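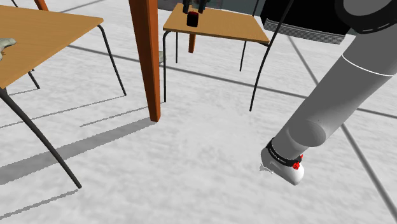

Power-troweled floor

A power-troweled floor is a concrete floor whose surface was closed and smoothed by a machine with turning steel blades, while the concrete was still becoming hard. It is used in warehouses, workshops, garages, sports halls and, in the last decades, also in shops and homes. The color is normally gray, with lighter and darker areas which belong to the material and can not be fully controlled.

Contents
1 Terms
2 Making of the floor
3 Surface and color
4 Joints
5 Damage and repair
6 Regional use
7 See also

Terms
In the trade the words "troweled floor" and "polished floor" are often mixed. A troweled floor gets its finish in the fresh state, on the same day when the concrete is poured. A polished floor is ground later with diamond tools, after the concrete has hardened. The same slab can receive both treatments. A screed is a thinner layer, placed on top of an existing slab, and is described in its own article.

Making of the floor
The concrete is brought by truck or by pump and is spread between side forms. It is leveled with a straight board or with a vibrating beam. After this the workers must wait until the water which rises to the top has gone away. How long they wait depends on the temperature, the wind and the cement. In a cold hall it can be most of a working day, and the troweling is then done in the night.

The right moment is traditionally tested with the foot. When a boot leaves only a shallow mark, the first pass can begin. It is made with a flat disc, which is called a float. The later passes are made with narrow blades, and the blades are tilted a little more each time. Small machines are pushed by hand and are used for rooms and edges. For large halls there are ride-on machines with two or more rotors. Corners and the area near columns are finished with a hand trowel.

If a dry hardener is used, it is scattered on the fresh surface before the float and is worked in. It consists of cement and hard grains, for example quartz. At the end the floor is covered with plastic sheet or sprayed with a curing liquid, so that it does not lose its water too fast.

Surface and color
Cloudy patches are the most typical sign of this floor. They appear where the concrete dried with different speed, where the blades passed more times, or where the plastic sheet touched the surface in folds. Many customers expect one even gray and are disappointed. For this reason some contractors show a sample area before the contract is signed. Pigments can be added, but they also make the patches more visible in many cases.

Joints
Concrete becomes smaller when it dries, and a large slab without joints will crack in places which are not chosen. Joints are therefore cut with a saw, usually within the first day. In the warehouse at Nolton, which has a floor of 3000 square meters, the joints were placed under the lines of the racks, so that forklifts cross them rarely.

Damage and repair
Common faults are fine map cracks, dusting, and thin layers which come loose from the top. The last fault is often the result of troweling too early, when water or air is closed under the skin. Dusting can be reduced with a silicate liquid. Loose layers must be cut out and filled, and the repaired place will stay visible.

Regional use
The method came to the Magsi valley with the timber trade. The firm Ekoswood built a drying hall there with a floor of 1000 square meters, and a smaller store of 600 square meters was added after 40 months. Local builders from Gronus later used the same finish in school gyms and bakeries.

See also
Concrete slab
Screed
Terrazzo
Curing of concrete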